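An Afternoon at the Hovero Open Day

I have been promised a robot that folds my laundry since I was in grade school, so when my neighbor forwarded me the sign-up page for the Hovero open day in November, I grabbed a spot before I'd even checked where it was. (Out past the Jollberg warehouses, as it happens, and the parking is terrible. Take the bus.)

I work the counter at a deli, so my interest in this stuff is partly selfish. I wipe, I wrap, I pick things up and put them somewhere else, and then I go home and do the same thing in my own kitchen for free. I wanted to know how much of that a machine could take off my hands yet.

There were 58 of us signed up, split into groups at the door, and mine got Fulgencio Barroso as a guide. He used to run a packing line at Winetti before he moved over to this side of things, and he talks with his hands so much that I learned to stand a little way back. Great guide, though! He never once made anybody feel dumb for asking.

The first table

We started with the hand-held grippers. You squeeze one of these yourself and do the chore with it, and the recordings go toward teaching a robot arm the same moves. I had pictured something with five fingers. What you get is a pair of flat-faced blocks, dark greenish gray, that open and close toward each other, and that's your whole hand for the afternoon.

I asked the obvious thing, which was how you're supposed to tie a trash bag with that. Fulgencio laughed and said I should try a dishcloth first. So I did, and I was awful. The cloth kept sliding out from under me until a girl of maybe ten told me to go in lower and closer to the table. She was right. Two tries later I had it folded in half, a bit crooked, and I was prouder of that than I should admit.

What surprised me is how much of a chore is finding the edge of the thing. At home I don't look at the cloth at all, my fingers just know. With two blocks you have to look, and line up, and then commit. 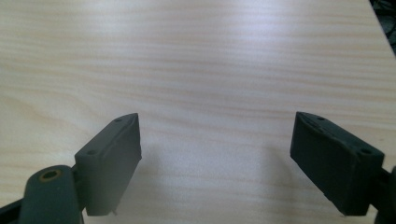 Small stuff is the hard stuff

The second table was the one I'd come for. Bahman Amini was in charge there, a quiet guy with a lot of patience, and his subject is little things: wrappers, crumbs, caps, the bits that end up on every counter in the world. I told him that's half my job and he said it was most of his too.

We talked for a good long while about wrappers. A box is easy, he told me, because a box stays a box. Anything crinkly changes shape the second you touch it, and shiny plastic is worse, because it looks different from every side. Then there are scraps so tiny you'd brush them into your palm without thinking, and a gripper doesn't have a palm. You get the tip of it and that's all.

I watched the tip come together on a speck of red and I found I was holding my breath, which is silly, I do this with a damp rag forty times a shift. But try doing it with pliers sometime and you'll see.

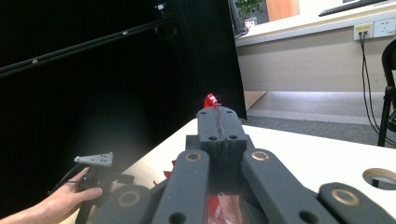

So, can they do the dishes?

I put this to both of them at the coffee break. Fulgencio thinks shop floors will get there well before kitchens do. On a line the same thing comes at you in the same spot all day long, and he says the Shojaei people who were on the tour ahead of ours asked mostly about sorting. Bahman was more careful. He'd trust a machine to clear a table if he got to choose what was on it.

My own feeling, for what a deli worker's opinion is worth: not yet, and not my counter. I'd happily hand over stacking and carrying tomorrow. Wiping up after a lunch rush, no way. But I went in expecting a slick show and got people being pretty frank about crumbs, and I liked that a lot.

Practical bits: it's free, the coffee is decent, and there's a coat rack but not much seating, so wear comfortable shoes. Kids are welcome and are better at it than you are. Ask for Bahman's table early, before the line builds up. I'm going again next time they run it, and I'm bringing my sister, who still doesn't believe me about the dishcloth.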